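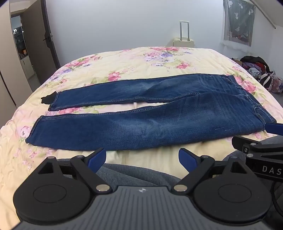
Separate collection of denim in the household textile program: comments requested

Forum: Municipal Services Exchange > Solid Waste and Reuse > Textiles
Thread opened 2018-08-29

I. Rosser, Arkcombe Public Works
Member, Textiles Group

The Arkcombe Department of Public Works is reviewing the rules for its curbside textile collection and requests comments from other jurisdictions before the revised rules are adopted. The proposal is to ask households to place denim in its own bag, apart from other clothing and household linens.

Under the present rules, all textiles go in one bag. The bag is delivered to the transfer station, weighed, and sent to our contractor, Bouchard, for sorting. In the last collection period the program received 1,830 pounds of material from the pilot district. Bouchard has informed us that it will pay a better price for denim delivered separately, provided that each load weighs at least 1,000 pounds. Loads below that weight would be accepted at the ordinary mixed rate.

The Department sees three matters to be settled:

1. Whether households will follow a two-bag rule.
2. Whether the term "denim" is clear enough for general use.
3. Whether worn or stained items should be included in the denim bag or left with the mixed textiles.

Comments received before the second week of September will be included in the file that goes to the Director.

Iolo Rosser
Arkcombe Department of Public Works

bradthorpe_reuse
Member, Textiles Group

Bradthorpe operated a two-bag rule for one year and withdrew it. The reasons may be of use to the Department.

Participation fell in the first quarter after the change and did not recover while the rule was in force. Our collection crews reported that many households continued to use one bag, and the crews had no authority to refuse it. The material was therefore mixed at the truck, and the households that had followed the rule complained when they saw this. We received more correspondence on that point than on any other part of the service.

It is our position that sorting by fabric is the work of the sorting contractor, and that it should be priced into the contract. A resident who has cleared out a closet on a weekend should be asked to do one thing only, and that is to put the bag out on the correct day.

k_dellory
Member, Contract Services

I would respectfully disagree with the conclusion above, although I do not doubt the facts. The difficulty in Bradthorpe, as described, appears to have been in the trucks. If the vehicle has one compartment, a two-bag rule cannot succeed, and the result says little about what residents are willing to do.

Our county collects textiles at staffed drop-off points only. Denim has its own container at each point. The attendants report few errors, and most of those involve dark cotton pants that resemble denim at a glance. A short conversation corrects the matter.

I would ask Arkcombe to state what vehicles it intends to use.

I. Rosser, Arkcombe Public Works

In response to k_dellory: the pilot district is served by a truck with a divided body. The smaller side is now used for small appliances on alternate collections and is otherwise empty. The Department would assign that side to denim.

In response to bradthorpe_reuse: the point regarding crew authority is noted. Under the draft, crews would leave a printed card on any bag that did not meet the rule and would collect the bag regardless.

prurkine_solidwaste
Member, Textiles Group

Prurkine does not collect denim separately but conducted a survey of households on the subject. There were 140 responses. The question that produced the most uncertainty was the one listed second in the opening message.

Respondents agreed that blue jeans are denim. Beyond that there was little agreement. Jackets, skirts, and children's overalls were named by some and not by others. Stretch jeans caused particular trouble, and several respondents wrote in the margin that they did not know what their own clothes were made of. Black and white jeans were often placed with ordinary pants.

We recommend that the notice to residents say "jeans" and leave the word "denim" out entirely. Some material will be lost to the mixed bag, but the contents of the jeans bag will be reliable. A contractor will accept a small clean load more readily than a large doubtful one.

bradthorpe_reuse

With respect to Prurkine, a small clean load is of no value to Arkcombe if it does not reach the contract minimum. The entire pilot district yields 1,830 pounds of all textiles in a period. For denim alone to reach 1,000 pounds, more than half of everything collected would have to be denim. No program with which this office is familiar has seen such a share. Sheets, towels, and knit shirts make up the greater part of what households discard.

The Department would be asking for additional effort from residents in return for a price it is unlikely to receive.

I. Rosser, Arkcombe Public Works

The arithmetic is correct for a single period. The contract language permits storage and consolidation of loads, and the opening message should have said so. Baled denim may be held at the transfer station until the minimum is met. The station has covered space on the north side of the building.

The Department does not yet have a reliable figure for the share of denim in the present mixed bags. Bouchard has agreed to provide one.

m_tavener_ret
Retired member

I managed a textile operation for a neighboring authority for a number of years and would caution against long storage. Cotton held in bales in an unheated building takes on moisture. It acquires an odor, and a buyer who finds odor in one bale will reduce the price for the load. If the Department intends to hold material, it should set a limit. We used 21 days and regretted each occasion on which we exceeded it.

I also wish to comment on the third matter, on which no one has yet spoken. The draft would apparently exclude worn items. In my opinion this is an error. Faded denim, and denim with thin patches, is entirely suitable for shredding into insulation and padding. The items that cause harm are those with oil, paint, or mildew. Residents cannot be expected to know this unless it is stated plainly, and they will tend to throw away the pair with the torn knee and donate the pair that was too small, when both are wanted.

prurkine_solidwaste

Prurkine supports the comment on condition. Our own notice once used the phrase "in good condition," and it was understood to mean fit for resale. Tonnage improved after the phrase was removed.

We would add that metal buttons, rivets, and zippers should be mentioned. Residents telephone this office regularly to ask whether they must cut them off. They need not, and a single sentence would prevent the calls.

k_dellory

May I suggest that the pocket question be addressed as well. Our drop-off attendants find keys, coins, and medication in donated pants on a regular basis. Returning such property is a considerable administrative burden, and it is often impossible to identify the owner. The same is true of small items left inside legs and sleeves, socks above all.

I. Rosser, Arkcombe Public Works

The Department thanks all members for their comments. The notice has been redrafted and is given in full for review. The word "denim" has been removed. Worn items are now included. Members are asked to confine further remarks to the text of the notice; the question of whether to proceed will be decided by the Director.
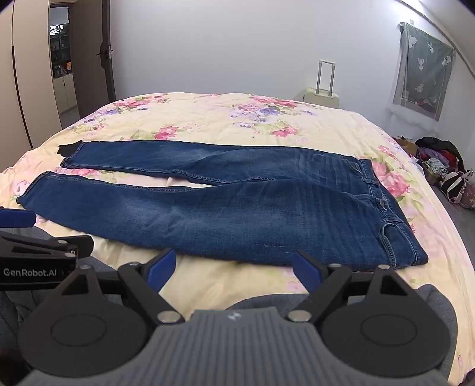 Draft notice to households, second version

PUTTING OUT JEANS FOR COLLECTION

Residents of the pilot district are asked to place jeans in a separate bag on textile collection days. All other clothing and household linens should continue to go in the regular textile bag.

1. Wash and fully dry all jeans before collection.
2. Lay each pair flat and check the pockets and the inside of both legs. The City cannot return personal property left in clothing.
3. Leave buttons, rivets, and zippers in place.
4. Fold the jeans and put them in a clear plastic bag. Tie the bag closed.
5. Mark the bag JEANS and place it at the curb beside the regular textile bag.

Jeans of any size and color are accepted. Faded, torn, and patched jeans are accepted. Please do not include jeans that are marked with oil or paint, or that have mildew. Those items belong in the trash.

If you are not sure whether an item is a pair of jeans, place it in the regular textile bag.

bradthorpe_reuse

The text is clear, and this office has only two remarks. First, the instruction to use a clear bag will be ignored by any household that does not have one, and the notice should say where such bags may be obtained without charge. Second, jackets and skirts are now excluded by omission. If that is the intention, it should be stated.

Our objection to the two-bag rule in general is maintained for the record.

m_tavener_ret

I would strike "and fully dry" from the first item and give it a line of its own. Damp material is the greatest single cause of spoiled bales, and the instruction is easily passed over where it now stands.

prurkine_solidwaste

We would prefer that the last sentence of the draft be moved to the top. Otherwise Prurkine has no objection and would be grateful for permission to adapt the text.

I. Rosser, Arkcombe Public Works

Permission is granted to Prurkine and to any other member jurisdiction. Drying will be given a separate line. Clear bags will be available at the public counter and at the transfer station, and the notice will say so. Jackets and skirts are to remain with the mixed textiles for the duration of the pilot, and a sentence to that effect will be added.

The request to move the final sentence is under consideration. The storage limit proposed by m_tavener_ret has been forwarded to the station supervisor, together with a question regarding ventilation on the north side, to which a reply is awaited.

k_dellory

Please post the figure from Bouchard on the share of denim when it is received. Our county renews its own contract shortly and has no comparable data.

I. Rosser, Arkcombe Public Works

It will be posted in this thread.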